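Trambridge Upholstered Bed, Large

Home / Bedroom / Beds / Trambridge
Maker: Nieminen
Color: Dark gray with light wood edge
Availability: In stock, ships in two boxes

The Trambridge is a large, low bed with a padded headboard. The headboard is divided into vertical panels, upholstered in dark gray and finished with a light wooden edge. It suits a room where the bed gets used during the day as well as at night, for reading, folding laundry, playing games or sitting up with a laptop.

The padding covers the full width of the headboard, so there is no hard spot in the middle where two people would otherwise meet a seam in the frame. The fabric is a flat weave that can be vacuumed with a soft brush. It is not removable.

The bed is sold without a mattress. The slats come in the box and no box spring is needed. Choose a mattress that is 200 cm long; a shorter one will leave a gap at the foot. Most of our customers pair it with the Zosum foam mattress, which has the same corner shape, but any mattress of the right size will fit.

Placing the bed

The headboard can stand against a wall or a short distance away from it. If you charge phones in bed, leave enough space at the side to reach the outlet, and run the cord along the side rail so it doesn't get pinched under a leg. The side rails have no built-in outlets or USB ports. An add-on power strip holder for this frame is listed under Accessories.

In a small room the bed can go with one long side near the wall. You will want to pull it out to change the bedding – fit felt pads under the legs first if you have a wood floor. 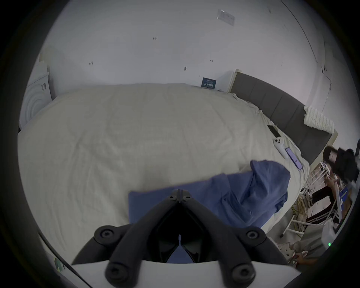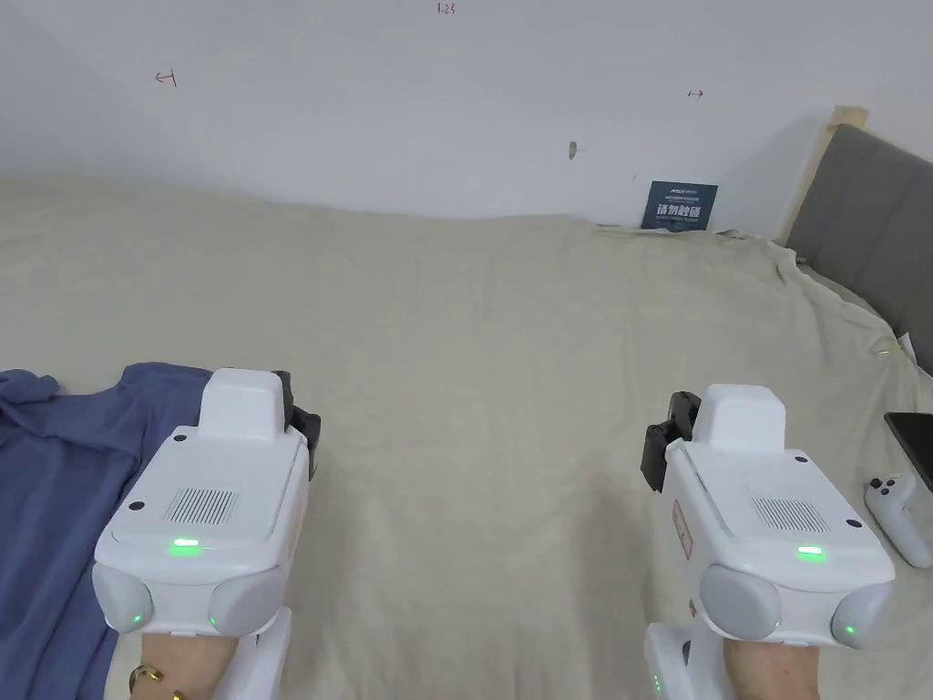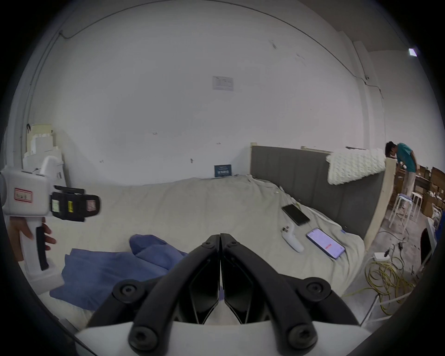

Trambridge, with pale bedding.

Sheets and covers are sold separately. Because the frame has no raised lip at the foot, a fitted sheet with deep corners holds better than a shallow one. Plain off-white and beige both go well with the dark gray upholstery. If you use a heavy duvet, buy it one size up so it hangs over the side rails.

Details

Headboard height, floor to top: 31 inches
Mattress length: 200 cm
Weight limit, including mattress: 400 lb
Headboard: padded vertical panels, polyester cover
Visible wood: light finish, clear coated
Slats: included
Mattress: not included
Boxes: 2
Warranty: two years on the frame, one year on the fabric

Assembly

Two people should put this bed together. The hex key is in the small bag taped inside the headboard box, along with the bolts and the spare washers. Lay the headboard face down on a blanket, attach the legs, then stand it up and bolt on the side rails by hand. Tighten everything only after the foot rail is on. Unroll the slats last and fasten the strap at each end.

Check the bolts again after the first month. A rail that creaks usually has a loose bolt at the headboard end.

Care

Vacuum the panels as needed, working down each seam. Blot spills with a white cloth and cool water. Do not use bleach or a steam cleaner on the upholstery. Wipe the wood with a damp cloth and dry it.

Changes to this model

Frames made since February have a thicker center leg and longer rail bolts. The older bolts do not fit the new rails, so please give the code on the underside of the foot rail when you order spare parts. The headboard is the same on both versions and can be bought alone.

Delivery and returns

Delivery is to the first door inside your building. Carrying boxes upstairs can be added at checkout. Unopened boxes can be returned within 31 days. For opened boxes, contact us before you repack anything – we need to know which parts have been bolted together.

See also: Fonumach under-bed drawer, Zosum foam mattress, Trambridge headboard only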